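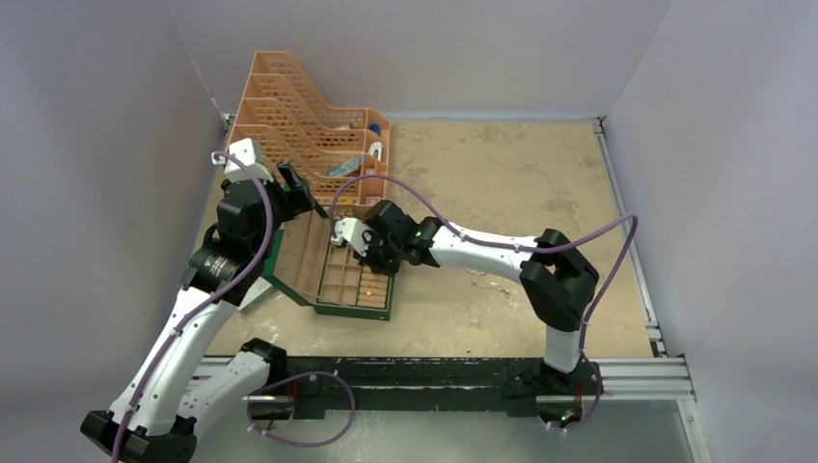

Fig. 1. Compartment tray with a green rim on a mottled beige worktop.

Unit 7: Storage classes and slotting

7.1 Terms
A location is the smallest place in a store that has its own address. A compartment counts as a location only if it is addressed separately; an undivided tray is one location however many kinds of part are put in it. Slotting is the assignment of items to locations.

7.2 Fixed and random storage
Under fixed storage each item keeps its location, even when stock is nil. Space must therefore be provided for the maximum stock of every item at once. Under random storage any free location may be used, and space is set by the maximum of the total stock. The second figure is never larger than the first. Random storage needs a reliable location record — a single wrong entry can hide an item until the next full count.

7.3 Class-based storage
Items are ranked by picks per period and divided into classes A, B and C. Each class has its own zone, and storage within a zone is random. Mühlbauer's course reader uses the Bakesero spare parts store: 200 items, of which 30 are placed in class A. Class A takes the locations nearest the issue point.
Note that rank is by number of picks and takes no account of quantity per pick. An item issued once in a lot of 200 is visited once.

7.4 Cube-per-order index
Index = space required / picks per period.
Items are placed in ascending order of index, starting from the nearest location. An item needing 12 litres and picked 30 times has an index of 0.4. If its picks fall to 12, the index rises to 1.0 and the item moves back.
The index assumes that items are picked independently. Where two items are usually ordered together (see the Wilach data, sheet 2), it gives poor results and a family grouping should be tried first.

Reading: Gunther Mühlbauer, course reader, section 7. Exercise sheet 2 is due on 25th July.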